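The Dallonville Town Hall Print, Signed and Numbered

15 x 9 inches, black ink and gray wash on cream paper
Edition of 600
Price: $35, shipping included in the lower 48

Well, you asked for it, so I finally went and did it! The Dallonville Town Hall cartoon is now a real print you can hang on a real wall. I've had more mail about this one than anything else I drew all year, some of it very sweet and some of it from people who would like me to move to another state (one fellow included a bus schedule, which was thoughtful).

If you missed it when it ran, the cartoon shows our county commissioners bailing out a rowboat. They've got teacups. The boat is labeled ROAD BUDGET and there's a hole in the bottom you could drop a mule through, and one commissioner is leaning over the side to cut a ribbon on a brand new boat that hasn't got a bottom at all. I drew it on a Sunday night after the paving vote, mad as a hornet, and I didn't sketch it first. I just went straight in with the pen. You can see that in the oars if you look, because one's a good bit longer than the other and I never fixed it.

I went back and forth on whether to fix it for the print. Hae-won Gil, who runs the press at Baek and has been printing my stuff since the newsletter days, told me to leave it alone. So the oar stays. What I did clean up was the lettering on the hull, which got muddy in the newspaper. It's nice and crisp now and you can read every word from across the room.

About the paper and ink. It's a heavy cotton stock with a little tooth to it, the same kind I draw on at home. The black is properly black. My last print came out kind of charcoal and I wasn't happy with it, and a few of you wrote in to say you weren't either, so we ran proofs until I quit complaining. The gray wash in the water was the hard part. In the paper it turned into dots, and here you get the actual brush marks, even the spot in the lower left where I dripped on it and turned the drip into a fish.

Every print is signed and numbered by me in pencil under the image. I do them at the kitchen table in stacks, with coffee kept on a different piece of furniture. If you'd like a low number, order early and say so in the notes box. I can't promise a particular one, but I'll try.
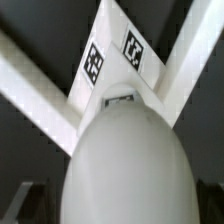
Can I get the print personalized with someone's name?

Put the name in the notes box at checkout, spelled exactly how you want it, and I'll write it in pencil next to my signature at no extra charge. Keep it short, please, a name and maybe a few words. Personalized prints can't be returned, so double check the spelling before you hit the button.

Framing is up to you. I don't sell these framed anymore. I tried it with the school board print and I spent most of that November sweeping up glass and apologizing to people in Ohio. The sheet has a border all the way around, so any frame shop can mat it without covering my signature. Keep it out of direct sun if you can. It'll look fine in a hallway, an office, or the bathroom, where I'm told a good number of my cartoons end up!

Shipping goes out twice a week. Prints travel flat between two boards in a stiff mailer marked DO NOT BEND, and if the mail carrier takes that as a dare, send me a picture of the damage and I'll mail you another one. Alaska, Hawaii and Canada, write to me first and I'll work out the postage.

A few folks have asked if they can run the cartoon in a club newsletter or put it up at a meeting. Go right ahead for a newsletter, just leave my signature on it and don't change the words. Please don't put it on T-shirts or yard signs without asking. I had one show up last year with the labels swapped so it was making fun of the other side, and while I'll admit the swap was kind of clever, it wasn't my joke.

And before anybody writes in, no, I'm not picking on one party here. There are both kinds in that boat. I counted noses before I inked it, and if your favorite commissioner looks worse than the others, take it up with his barber.

I'll be signing the first stack this week. Once the edition's gone I won't be printing more at this size. There may be a postcard version later on, if Baek has room on the schedule and I can find where I put the color notes.

Also in the shop: the Filtar water board cartoon (a few left, unsigned), the leftover school board prints, no glass, and the desk calendar, marked down.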